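Skov quilted bedspread, queen size — four months in

I bought the Skov in May to replace a comforter that had gone flat. It came from the Mamance outlet in Tullport and cost 111 dollars. I have washed it once a week or so, and it has been on the bed the whole time.

The quilting has held. I found one loose thread at a corner and trimmed it. The filling is thin, so in cold weather you will want a blanket under it. It dries on low in 40 minutes, which my old comforter never did.

Sizing is the weak point. On a deep mattress it stops short of the rail on both sides — measure before you order. I also looked at the Skekon, which is longer but has a slick back and slid off the bed in the store when I sat on it.

A quilted surface is firm enough to sort laundry on, and small things stay where you put them.
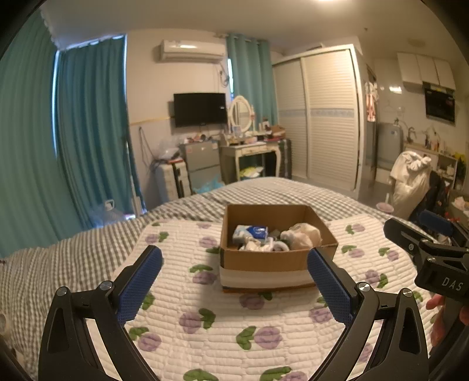
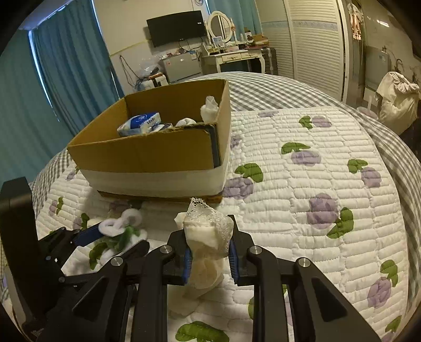 Does it shrink in the wash?
A little, the first time. Mine lost an inch in length and has stayed the same since. Use cold water and skip the high heat setting.

The care tag is stiff and scratchy, and I cut it off after the first week. Write down the washing instructions before you do. The store took my old receipt for an exchange on a pillow sham with a bad seam, no argument. I would buy the bedspread again, one size up.

Gunnlaugur Laxdal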